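笔记本外接显示器以后，合上盖子再打开，第二个屏幕就不亮了，怎么办？
发帖：Giang Mạch　　版块：电脑硬件 > 笔记本与扩展坞　　2026年4月28日 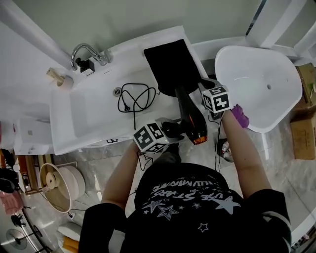
大家好。我的中文是后来学的，有些电脑方面的词我可能用得不准，请多包涵。我尽量把情况写完整，省得大家再来问我。

我用的是一台 Lennox 的十四寸笔记本，买了两年多，系统是 Windows 11，更新都装好了。桌上有两台外接显示器，左边那台用 HDMI 线，右边那台用 DP 线，两根线都插在一个 Derkeo 的扩展坞上，扩展坞再用一根 USB-C 线连到笔记本。键盘、鼠标和网线也在扩展坞上。笔记本平时合着盖子放在架子上，我只看两台外接的屏幕。

问题是这样的。早上开机的时候，两台显示器都正常。中午我出去吃饭，电脑自己进入睡眠。回来以后我按一下键盘，左边的显示器会亮，右边的显示器先显示“无信号”，然后自己关掉。在“显示设置”里面，系统只认得一台外接显示器。我点“检测”，它说没有找到别的显示器。如果我把 USB-C 线拔下来，等几秒钟再插回去，两台就都好了。可是每天要拔好几次，我担心接口会坏。

我已经试过的办法：
换了一根 DP 线，没有变化。
把两台显示器的线对调，结果还是接 DP 口的那台不亮，所以我想显示器本身没有坏。
在设备管理器里卸载显卡驱动，然后重新启动，让系统自己装回来。好了一天，第二天又不行。
把右边显示器的刷新率从100赫兹降到60赫兹。这样好像好一点，有时候睡眠以后也能亮，但是不是每次。
关掉了右边显示器菜单里的“自动选择输入”。没有用。

扩展坞的说明书上写支持两台显示器，没有写睡眠的事。我写信给卖家，卖家回答说请我换一根线，可是我已经换过了。

我想问的有两点。第一，这个毛病是扩展坞的，还是笔记本的，有没有办法分清楚？第二，如果不想买新的扩展坞，有没有设置可以让它睡眠以后自己恢复？我不太敢改 BIOS，但是如果步骤清楚，我可以试。

谢谢大家。

3人回答　　按有用程度排列

Johanna Marti
声望 3000　　被提问者采纳

你写得很清楚，尤其是“对调以后还是 DP 口不亮”这一条，很有帮助。我在公司里管过一批差不多的扩展坞，遇到过同样的现象。我也不是母语者，所以写得慢一点，一步一步来。

先说原因，我认为最可能的是这样。一根 USB-C 线要同时传两路画面、USB 数据和供电。电脑睡眠的时候，系统会让一部分接口进入省电状态。醒来的时候，电脑和扩展坞要重新“商量”一次：有几台显示器，每台是什么分辨率，多少刷新率。这个过程如果太慢或者中间出错，系统就只保留第一路，第二路被当作没有接。你拔了线再插，等于强迫它们从头商量，所以马上就好了。降低刷新率以后好一点，也符合这个说法，需要的带宽小了，就比较容易商量成功。

下面的步骤请按顺序做，每做完一步，让电脑睡眠两三次看结果，不要一次全改。一次全改的话，就算好了，也不知道是哪一步起了作用。

一、更新扩展坞的固件。很多人不知道扩展坞里面也有程序。到厂家网站的下载页面，用扩展坞底部标签上的型号去查。更新的时候笔记本要接电源，中间不要碰线，也不要让电脑睡眠。更新完以后，把扩展坞自己的电源拔掉，等一分钟再插上。这个断电的动作请不要省略，我见过几次，固件其实装好了，但是没断电，毛病就还在。如果网站上找不到你的型号，就跳过这一步。

二、更新显卡驱动，从笔记本厂家的网站下载，不要让系统自动找。你说卸载以后系统自己装回来，好了一天，第二天又不行。有可能是系统在夜里又给你换了一个版本。你可以在“Windows 更新”的“更新历史记录”里，展开“驱动程序更新”，看一看日期对不对得上。

三、关闭 USB 的省电功能。打开“控制面板”，进入“电源选项”，在你正在用的计划旁边点“更改计划设置”，再点“更改高级电源设置”。找到“USB 设置”，展开“USB 选择性暂停设置”，把“接通电源”改成“已禁用”。有的笔记本上没有这一项，那是厂家藏起来了，不用找太久。
然后打开设备管理器，展开“通用串行总线控制器”，对每一个“USB 根集线器”点右键，选“属性”，在“电源管理”这一页，去掉“允许计算机关闭此设备以节约电源”前面的勾。如果没有这一页，也可以跳过。

四、关闭“快速启动”。位置在“电源选项”左边的“选择电源按钮的功能”。它主要影响关机再开机，和睡眠关系不大，但是我习惯一起关掉，这样每次重新启动才是干净的，测试的结果比较可信。

五、在显示器的菜单里找“深度睡眠”或者“DP 深度休眠”这样的选项，把它关掉。各家叫法不同。这个选项打开的时候，显示器睡得太深，电脑醒来叫它，它没有及时回答，电脑就以为它不在。你关掉的“自动选择输入”是另外一个功能，不是这个。不过你把两台显示器对调过，毛病跟着 DP 口走，所以这一步我放在后面。

关于你的第一个问题，怎么分清楚是谁的毛病：最好借一台别的笔记本，接到同一个扩展坞上，用同样的两台显示器，睡眠再唤醒。如果也只亮一台，扩展坞的嫌疑就很大。如果借来的那台一直正常，那就要在你的笔记本上找。借的笔记本要先确认它的 USB-C 口能输出画面，有些口只能传数据和充电。
如果借不到，还有一个办法。你的笔记本旁边如果有单独的 HDMI 口，就把一台显示器直接接到笔记本上，另一台留在扩展坞的 DP 口上。这样扩展坞只负责一路画面。用几天，如果再也没有出问题，你甚至可以就这样用下去，不用再花钱。

BIOS 的更新我建议放在最后。如果厂家的更新说明里提到了“扩展坞”“USB-C”或者“睡眠唤醒”，就值得更新。如果没有提，我不会为了这件事去更新。

临时的办法：显示器没亮的时候，先别拔线，试一下同时按 Windows 键、Ctrl、Shift 和 B。屏幕会闪一下，这是让显卡驱动重新启动，一般不影响没有保存的文件，不过我还是建议先保存。它不是每次都有效，有效的时候可以让你的接口少受一点罪。

Tavion Ferreira
声望 21

我也是，直接把睡眠关了，设成从不，就好了。电费没多少。
还有，扩展坞这种东西都一样，我以前用 Hestthorpe 的也是这样，后来换了 Zuvthorpe 的，现在没问题。你换一个就行了，不要浪费时间。

 评论　Johanna Marti：关闭睡眠可以避开这个问题，不过笔记本是合着盖子用的，请注意散热。离开座位的时候也要记得锁屏，用 Windows 键加 L。
 评论　Tavion Ferreira：我的没合盖子，所以没想到这个。

Olga Brandão
声望 700

Johanna 的步骤很全，我只补充两点。

第一，请检查从扩展坞到笔记本的那根 USB-C 线。你换的是 DP 线，卖家说“换一根线”，也许他指的是这一根。如果你用的不是原装的，或者中间加了延长线，请先换回原装的。外表一样的 USB-C 线，里面差别很大，有的充电没有问题，传两路画面就不稳定。线也不要太长，我自己的规矩是不超过一米。

第二，看一看扩展坞的供电。笔记本是通过扩展坞充电的，还是用自己的充电器？如果是通过扩展坞充电，电脑醒来的那一刻用电会突然变大。可以把笔记本原来的充电器也插上，试一天。我的情况就是这样解决的，但是我的电脑型号和你不同，所以不敢保证。

另外，“合盖时”的设置也请看一下，在“选择关闭盖子的功能”里面，“接通电源”应该是“不采取任何操作”。如果是“睡眠”，你打开盖子又合上的时候，会多睡一次，测试起来容易弄混。

 评论　Giang Mạch：谢谢。USB-C 线是原装的，没有延长线。充电是通过扩展坞的，我今天晚上就把充电器插上试。
 评论　Catinca Sima：我有一样的问题，也是右边那台。请你试完以后写一下结果好吗？

提问者补充（Giang Mạch）

我按顺序做了，把结果写在这里，给有同样问题的人参考。

固件：网站上有新的版本，装了，也断电了。以后睡眠五次，有一次右边还是没亮。
驱动：Johanna 说得对，更新历史记录里真的有一条显卡驱动，日期就是变坏的那一天。我从厂家网站重新装了，后来没有再出现整天都不行的情况。
USB 省电：我的电脑没有“选择性暂停”这一项，只在设备管理器里去掉了勾。做完这一步以后，到今天为止每次都亮，刷新率也调回去了。
充电器：插了一天，没有看出区别，又收起来了。
Windows 键加 Ctrl 加 Shift 加 B：用过两次，一次有效，一次没有。

BIOS 没有动。如果以后又坏了，我再回来写。

 评论　Catinca Sima：我只做了设备管理器那一步，右边也亮了。不过我才用了半天，再看看。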